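Marker cone

A marker cone is a short hollow cone with the top taken off, used as a tabletop target. Also called a tag cup, or a Hindo cone after the workshop that sold early ones. Stands on its wide end, narrow end up. Square black-and-white tags go around the side so a camera can work out where the cone is and which way it is turned.

Shape

In geometry terms, a frustum. Wide base, so hard to knock over. The slope also lets cones nest for storage, though tags can scuff if stacked tight. The Garner pattern is 100 mm tall and 154 mm around at the middle. Older Barros pattern a bit taller, thicker wall, rarely seen now. White is the usual color, but gray ones exist. 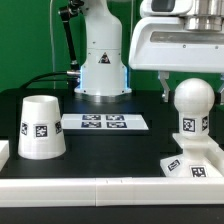
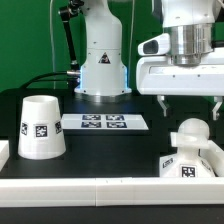

White cone with tags around its middle, narrow end up, on a dark tabletop.

Making

Mostly 3D printed, open end last. Fine layer lines are normal and usualy left alone. Sanding is only needed where the tags go. Some makers print a flat pad for each tag, others glue straight onto the curve. Curved tags are harder to read from the side, a long running argument among users.

Tags

Each tag carries its own pattern of square blocks inside a white border. The border matters: trim it off and many readers fail. Matte paper prefered, gloss throws glare. The Tremirum sheet has 200 tags, enough for a good many cones plus spares.

Care

Wipe with a dry cloth. No solvents on the tags. Keep out of hot cars, printed plastic can sag.

See also: Frustum; Fiducial marker; Nesting cups

Last edited 16 Jun 2026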